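I bought the Wimano two-arm tabletop kit in May, mostly because the simulator comes with it and I wanted to get the thing dialed in on my laptop before I let real metal swing around near my real coffee. This is a review of the setup side: calibration, camera placement, gripper tuning, and the fixing you end up doing when things drift. If you want to hear how good it is at learning chores, that's a different post and I haven't written it.

**Getting it installed**

Easy! The installer pulled everything down in one go, and the starter cell loaded on the first try. You get two arms facing a table, and you stock the table from a props library. I went with the kitchen set (cabinet with a drawer, cardboard box, cutting board, some food) because the drawer and the lemon are both rotten to grip in their own way, and I like to tune against annoying things.

The manual is 34 pages and the first 20-odd are good. Then you hit the chapter on joint offsets and it reads like somebody was called away from their desk. I got more out of the Skimville forum, where there's a long pinned thread on home poses that really should be in the box.

**Homing and offsets**

Each arm keeps its own offset file. Do the left one first, save, close the panel, open it again, and only then do the right. If you do both in one sitting the panel writes the left values over the right ones, and you won't notice until the right gripper parks an inch away from where you told it to. I lost an evening to that. The release notes say it's fixed in build 2578, which is the one I'm running, and it is not fixed.

Once the offsets are in, the routine I settled on is to park the left gripper by the cabinet and the right one over at the cutting board, then nudge, look, nudge again. You can step the joints in tiny amounts with the arrow keys, and I love this part. It's weirdly relaxing, like tuning a guitar. 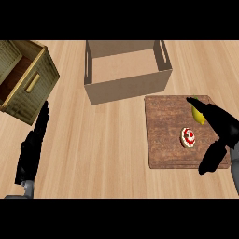
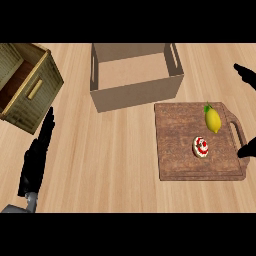
*Left arm by the cabinet, right gripper at the board, in both.*

The other thing I check at this stage is finger travel. Wimano ships the grippers with the opening width set too small, so on a rounder prop the fingers bump it before they get around it. There's a slider for this, buried two menus down under "Tool." Push it up to the full 100 percent, save it as your own profile, and never touch the factory one again. The factory profile can't be edited but it can be re-selected by accident, and guess how I know.

**Camera view**

My preview has letterbox bars top and bottom and I haven't found a setting that gets rid of them without stretching the picture. Doesn't bother me much. What does bother me is that the default view is tight enough that the far props run up against the top bar. You can pull the camera back, but then the wrists get small and fine alignment gets harder. I keep two saved views and flip between them.

Shadows are nice and soft, and I'd leave them on even if your machine is slow. They're the best clue you get for how high a fingertip is off the table. The black grippers are hard to read otherwise, they go very flat and dark, and I wish there was a lighter finish to pick from.

**When it drifts**

It will drift. After a long session my left wrist joint reads up to 2 degrees off home. Re-homing clears it, though you have to reset the props as well or they stay wherever you left them, drawer included. I wrote a small script that does both and bound it to a key.

I also tried the Masri calibration add-on, which promises to do all this for you. It was fine on the right arm and hopeless on the left, and it nags you to make an account. Uninstalled. The Dramlow plug-in is plainer and only logs joint positions over time, but that log is how I figured out which joint was wandering in the first place, so I've kept it.

**Worth it?**

For me, yes, with some grumbling. Pros: quick install, good joint stepping, helpful forum. Cons: the offset bug, the gripper default, and a manual that gives up partway. I'd call it four out of five, and I'd bump that up if they fixed the overwrite problem.

If you buy it, back up your offset files before every update. They live in the user folder under "cell," and the updater wipes that folder without asking.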